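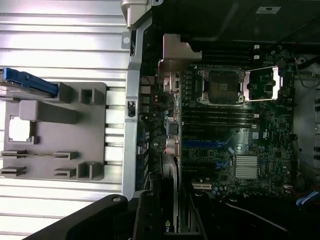 Murray Kingi
作業標準の話なら、まず「ソケットの蓋が開いている間はアームを上に通さない」を一行目に書いてほしいです。うちも長いことこれが十二番目くらいに埋もれていて、新しく入った人が読む前に疲れてしまうんですよね。順番って大事だなあと、しみじみ思います。

hako_neji
Murrayさん、早速ありがとうございます！スレ主です。解体・再組立セルの手順書を第3版に書き直しているところで、デスクトップ機のマザーボードまわりの章だけどうにもまとまりません。今の案はこんな感じです。
・CPUを外したら、ピンやパッドの目視確認は人がやる
・保護キャップを付けるまで、ソケット上空は進入禁止
・メモリを全部抜いてから拡張カードに移る
・ケーブルの近くでは速度を落とす
順番も含めて、遠慮なく叩いてください。

Clorkbyの中の人（元）
三つ目はちょっと賛成しかねます。グラフィックカードは長いので、差したままだと基板の下半分でグリッパーの逃げ場がほとんどないんです。私がいた頃はカードが先、メモリが後でした。Dellの古い筐体なんかは、まわりに板金の縁やブラケットもありますし、広いところから手を付けたほうが気持ちも楽ですよ。

hako_neji
なるほど、うちはカードの固定を外すのが人の作業なので、人が入る回数を減らしたくて後ろに回していたんです。一回まとめて入るほうが安全かなと。

mikan_3go
横から失礼します。私はスレ主さんの順番でいいと思う派です。人が入るたびに停止、確認、復帰と三段階あるわけで、そこを省きたくなるのが現場の人情というもの（私も若い頃に叱られました）。入る回数そのものを減らすほうが、ルールとして長持ちします。ただ「速度を落とす」は書き方がふんわりしすぎかも。数字がないと、人によって解釈が違ってきませんか？

Clorkbyの中の人（元）
人が入る回数の話はよく分かります。そこは負けを認めてもいいんですが、カードの下端あたりをかすめる経路だけは、どちらの順番でも禁止にしておいてください。速度の数字は賛成です。

hako_neji
数字ですが、ケーブル周辺は通常1000のところを269（mm/s、手先速度）で仮置きしています。半端なのはHetineの設定画面で刻みがそうなっているからで、深い意味はありません。

Murray Kingi
269でも私は速いと感じますねえ。細いケーブルが基板の下を斜めに横切っているような筐体だと、指先が引っかけてから止まるまでの距離が意外とあるんです。自分の班では、ケーブルを退避させてクリップで留めたことを人が確認するまで、その区画は自動運転に入れない決まりにしています。速度よりそちらを先に書くのはどうでしょう。手間は増えますけれど、慣れてしまえば皆さん文句を言わなくなりましたよ。

mikan_3go
それ、いいですね！うちのチェックシートにもいただきます。あと静電気対策の項が見当たらないんですが、別の章ですか？グリッパーの指の材質と接地の確認は、この章にも一行あったほうが親切な気がします。前に勤めていたPredorwoodでは、章が分かれていたせいで朝の点検から丸ごと抜けたことがありまして。

hako_neji
別章です。でも一行入れます。点検項目が今19個もあるので、どれか削らないと読んでもらえなさそうですが……。
ひとまず、ソケットの件を先頭、次にケーブル退避の確認、カードとメモリの順番は両案併記で班長判断、という形に直してみます。週末に打ち直すので、表記の揺れなど見つけたらまた教えてください。

Clorkbyの中の人（元）
併記はできれば避けてほしいです。班長さんが替わるたびに手順が替わりますから。機種ごとにどちらか決めて、表にしておくのがいいと思います。

hako_neji
うっ、確かに。表にします。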